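A felt mat on the breakfast table

Last updated: August 2022

For many years I used a tablecloth for breakfast, and for many years I washed a tablecloth every second morning. Croissants were the reason. They are lovely to eat, but the small flakes go everywhere, and butter leaves a spot that you find only when the sun comes in. In May I changed to a large felt mat, and I want to share what I learned with it on our white table.

Choosing the mat

Take a big one. The small mats that go under one plate are pretty, but the crumbs fall beside them. Mine covers most of the table and leaves only a narrow white border. Measure your table before you order, and take away a little on each side so that the mat does not hang over. A mat that hangs over will be pulled down by somebody's sleeve sooner or later.

Gray with small speckles is a good color. It hides a few flakes until you have time, and a pale plate looks nice on it. I bought mine from Fuchs, but I think any thick felt will do the same work.

If the mat arrives rolled, lay it upside down overnight with some heavy books on the corners. Do not iron it. I tried on one corner, on the back side, and the felt became shiny there.

Setting out the pastry

Put the plate down first and the croissant second. I say this because in our house it often goes the other way – the bag is opened, the croissant is on the table, and the plate is still waiting next to it. Felt holds on to butter. If you like to put the pastry down while you look for a knife, lay a piece of baking paper under it.

A plate with a raised rim is better than a flat one. The flakes stay inside when you carry it back to the sink.

When you lift a croissant, hold it low on both sides and do not press from the top. A fresh one breaks its layers very easily.

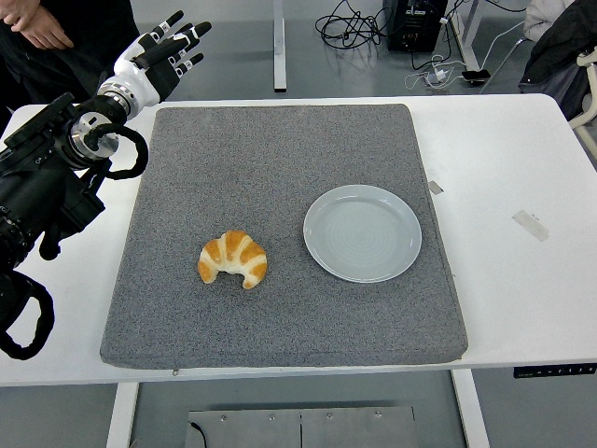
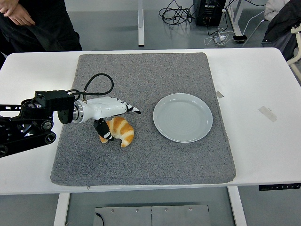
Croissant on the gray mat, with the rimmed plate still empty to the right of it.

Getting the crumbs out

Wait until the flakes are dry. Then carry the mat outside, folded inward like an envelope, and shake it. What stays in the felt comes out with a clothes brush, always in one direction. A vacuum cleaner also works, with the soft brush and low power.

For a fresh butter spot, cover it with corn starch and leave it for 60 minutes. Brush it off and repeat if necessary. Old spots need a drop of dish soap in cool water, dabbed with a white cloth. Never rub, or the felt makes little balls. Dry it flat.

Tape on a white table

Small strips of tape are useful near a mat, to mark where the edge should come back after cleaning. Change them often. Old tape leaves glue, and on white this turns dark. I take the glue off with a little cooking oil on a cloth, wait 3 minutes, and then wash with warm water and soap – but keep the oil away from the felt!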